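Chapter 7
When the Work Moves Bench

7.1 Learning outcomes

By the end of this chapter you should be able to describe how a job changes when part of it is handed to a machine, tell a task apart from a job, and list the questions staff are entitled to ask before a change is made. You will need the terms from Chapter 6, mainly "task analysis" and "handover point".

The main case in this chapter is Semwal, a contract caterer that lays and clears trays for offices and care homes. It employs 47 people at its Utside kitchen. In June the firm began a trial in which tray laying, until then done wholly by hand, was to be taught to a pair of robot arms. The teaching is done by staff. They lay a place using hand-held grippers, one in each hand, and the movements are recorded for the arms to learn from.

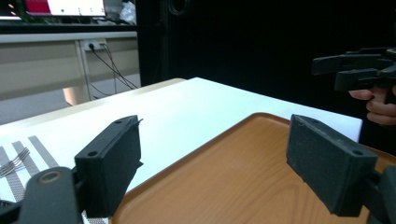
Page last changed: Saturday, April 18, 2026

The first thing to note is who did the teaching. Semwal could have brought in people from Mesto, the firm that supplied the system. It chose tray staff instead, on the grounds that they knew the work. Feven Lencho had laid trays at Utside for six years when she was moved to the teaching bench. Her pay stayed the same for the first part of the trial, although her duties did not. She was now expected to repeat a single movement many times, to report faults, and to throw out any recording in which she had fumbled.

A good shift gave 200 usable recordings. Feven had been used to working at her own pace and talking as she worked. At the bench she had to start and stop on a signal. She told the works council that her wrists ached in the first fortnight and that the day felt longer, but also that she liked being asked how a thing should be done.

Task and job

A task is a piece of work with a clear start and end, such as setting a fork on a mat. A job is a bundle of tasks held together by a person's hours, pay and standing. Machines take over tasks. What happens to the job is decided by managers and staff, and the decision is often made late or left to drift.

When Semwal wrote out the tray layer's job in full, it found 19 tasks. The arms were meant to take on five of them. The rest included checking allergy cards, spotting chipped plates, and telling the driver when a count was short. None of these had appeared in the original job description, and two supervisors did not know they were being done.

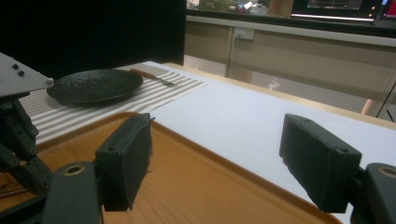

This is a common finding. Work that is done well tends to go unseen, and a plan drawn up from the job description alone will miss it. At Semwal the allergy check had grown up as a habit: whoever laid the tray also read the card. Once laying and reading were split, the check needed a named person and a set time. Bimla Pal, the shift lead, wrote it into the rota herself in the third week.

Skill is the other matter. Some tray staff feared that teaching the arms would leave them with less to offer. Others saw the bench as a step up and asked for a grade to match. Semwal agreed a new grade after four months, with training from Mesto in basic fault finding. Staff who did not want bench work could stay on the hand line, which was kept open for small orders.

Compare this with Staltar, the parcel firm in Chapter 5, where 505 workers were told of a similar change by letter and no task list was drawn up. Look again at Table 5.2 before you go on.

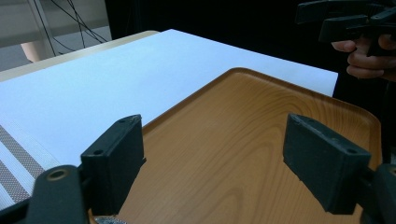
7.2 Questions to ask before a change

Staff and their representatives should have written answers to the following before a trial begins.

Which tasks will move, and which will stay?
Who will do the teaching, at what grade, and for how many hours at a stretch?
What is being recorded, who keeps it, and can it be used to judge a person's speed?
Who can stop the trial, and how?

The third question caused the most trouble at Semwal. The recordings were made to teach the arms, but they also showed how long each attempt took. A manager asked for the timings by name. The works council objected, and the names were removed from the files. Section 7.3 sets out the agreement that followed, with the clauses on breaks and bench rotation printed in full.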